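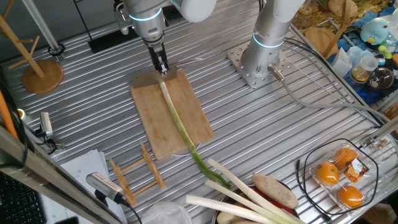 One arm holds a long green onion at the cutting board, Gistora, Trundska.

Home News Workshops Interviews Contact

"The arms are the easy part of the budget"

The person who plans the purchases at Gistora asked me to come on a Monday, before nine, when the telephone is still quiet. The company has its kitchen bench on the ground floor in Trundska, and the planner's desk is two doors away. On the desk was the spreadsheet for the coming year, printed on paper and corrected with a pencil.

The project is called Strand. Its task is to teach a pair of arms the small jobs of a kitchen, such as holding vegetables on a board. I wanted to know how one makes a budget for such a thing.

"You begin with the table," the planner said. "People laugh when I say it. But everything is fixed to the table, and if you buy a cheap one you will buy a second one in the spring."

For this reason Gistora took a ribbed aluminium table. The base plates of the arms can be bolted to it and moved again when the work changes. The first table had a flat top, and each new position meant new holes. It was sold in February to a school.

Then I asked about the small things. The planner turned to the second sheet, which is longer than the first.

"Cables, clamps, clips for the cameras, spare fingertips. Last year this sheet came to 1,276 euros, and we had written 655 in the plan. It is not a disaster, but I had to explain it upstairs, and I don't like to explain upstairs."

Which of these surprised them the most? The fingertips, was the answer. A spare pair from Justden, the supplier, costs 419 euros with the delivery, and in the first plan there was no spare pair at all. Now one is always in the drawer. Thin objects are the hardest for the fingers, the planner explained, and the team practises with them a lot. 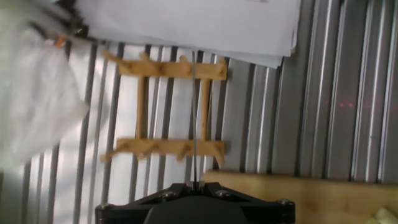 A thin metal rod between the fingertips, with the small wooden rack beyond.

The food has its own line, and it is a modest one: 40 euros in the week. It covers leeks, onions, citrus fruit and whatever else is good at the market that day.

"In the beginning we bought plastic vegetables," the planner told me. "They were more expensive than the real ones and they all had the same shape. An onion from the market is different every time, and this is what the arms must learn."

I asked whether it is better to buy or to rent. The planner thought for a while before answering. Renting is good for the first half year, when a team does not yet know if it needs one arm or two. After that the monthly payments begin to hurt. Gistora rented one arm, gave it back and bought two, and the planner would do it again in the same way. "But I would ask for the service contract in writing earlier. We had it only after the second arm was delivered, and by then you have nothing to bargain with."

There is also the question of time, which does not stand in any column. After each change of position the cameras must be set again, and this takes half a morning from two people. The planner now puts these hours into the plan as if they were bought from outside. "My colleagues found it strange at first. Now they ask me before they move a camera - this has saved us more than any discount."

For the coming year there is a wish for a third arm. It stands at the bottom of the sheet in pencil, with a question mark. Before it come a better lamp, a second set of cables and a cupboard with a lock.

The telephone rang at five past nine. It was Justden, about an invoice.

Shares 40 | Comments 3

Related
Renting or buying: what small workshops in Trundska pay
How to read a service contract
A bench for two: planning shared work tables
Second-hand equipment, what to check before you sign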